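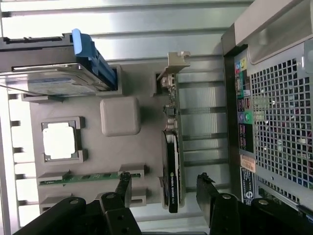

Flimgate opens desktop repair benches in Trevor

Print | E-mail

TREVOR, October 20, 2019 – Flimgate has opened 16 benches for servicing desktop computers at its Jadgate building. Staff there will replace drives, memory, processors and graphics cards.

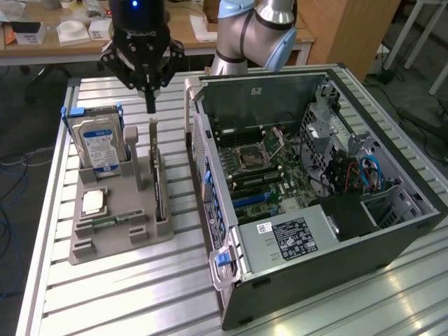
COMPANY NEWS

Parts wait in a gray 3D-printed tray with a separate place for the hard drive, card, CPU and RAM. The tower lies on its side next to it. The benches handled 176 computers in a trial that began in February. Orders open Monday.

Related items
Brultis to supply spare drives
Jadgate building adds storage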